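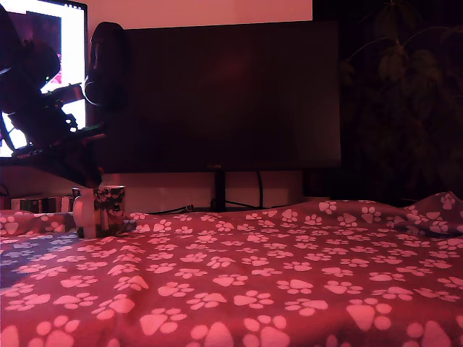
I've owned a lot of teapots and until this year every one of them dribbled. The Larkine one-person pot doesn't, and after a few weeks of daily use I'm still a bit delighted each time I tip it and the stream just stops where it should. It came to me through Lise Lachance, who had a spare after a mix-up with her order, and I paid her back the same night because I already knew I wasn't giving it up. I do most of my tea drinking in bed at this time of year, with the leafy-patterned mug parked on the paw-print blanket, and a pot that drips has no business anywhere near a blanket. So that was the first test, and it passed.

What you get

The box holds the pot, a lid, a deep mesh basket and a folded card with steeping times. Capacity is 541 mL to the brim, though you'll want to stop a finger short of that. For me it's one big mug and a decent top-up. The glaze is a soft grey-green with a few darker flecks, and the handle is wide enough for three fingers, even in mitts if your kitchen is like mine before the heat comes on.

The basket is the clever part! It goes nearly to the bottom, so small amounts of tea still get properly covered, and the leaves have room to open up. My old pot had a mean little cup of a thing that sat above the waterline unless you filled it right up. Rooibos, which gets through almost every mesh I've ever used, left only a faint bit of dust in the last mouthful.

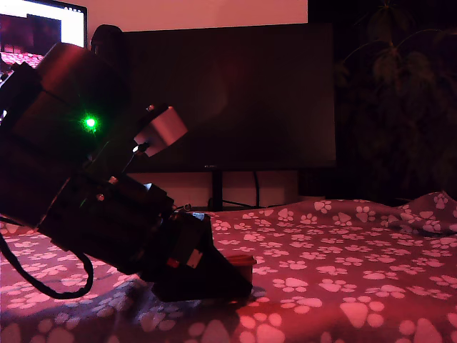
How it pours

Beautifully. The spout is short and cut sharply at the lip, and you can pour slowly, quickly or in stops and starts. Joni Tikkanen, who is a devoted Wakel owner and was not about to be impressed, brought his pot over and we went back and forth between the two at the kitchen sink until we'd used up a whole kettle. The Wakel is the faster pour and it holds more. It also left a drop on the counter every time. He has gone home to think about it.

The lid stays on up to a fairly steep tilt, but past that you need a thumb on it. There's a small notch in the rim that is meant to lock it and I'd call that optimistic.

Keeping warm

It's a stoneware pot with fairly thick walls, so rinse it out with hot water first or it will steal the heat from your tea. Do that and the second cup is still a pleasure. Skip it and the second cup is lukewarm. I've knitted a cozy for it in leftover green wool, which helps a lot and looks ridiculous.

Paper cups are my other measure for any pot, since that's what I reach for when people are heading out the door. The narrow spout lands in the middle of a small one without any fuss.
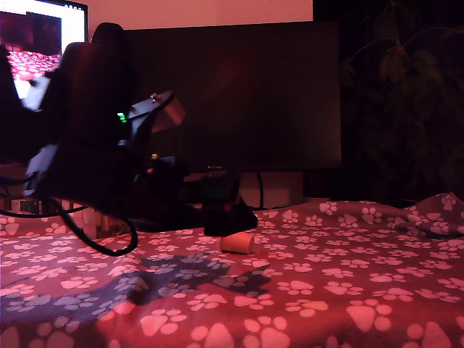
Paper cup on its side on the paw-print blanket.

Cleaning

The opening is wide enough for my hand and a cloth, which I can't say for the Scanlon pot it replaced. The basket goes in the dishwasher. Black tea does stain the mesh after a while, and a soak in baking soda brings it back.
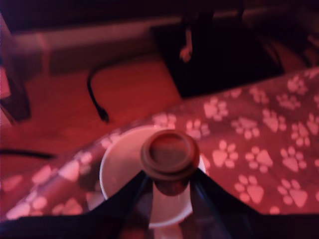 Loose tea is really what this pot is made for, and it has sent me right back to buying leaves in small amounts and trying new ones. I've stopped keeping the big bags open on the counter. A little brown jar with a screw-on lid suits me far better, and I do the measuring over a white bowl so that any strays are easy to see and tip back. Two level teaspoons is right for most black teas in this size of pot. For a rolled oolong I'd go a shade under, as it swells up and fills the basket.

The things I'd change

A better lid, first of all. A replacement is $34, which stings when it's the part most likely to get dropped. I'd also like the steeping card to be printed on something that can get wet, as mine is already wavy at one corner. And I wish they made it in a darker colour.

Would I buy it again? Yes, at full price, and I've already asked Lise to let me know if another one turns up by mistake. If you usually make tea for two or more, look at the larger Wakel and keep a cloth handy.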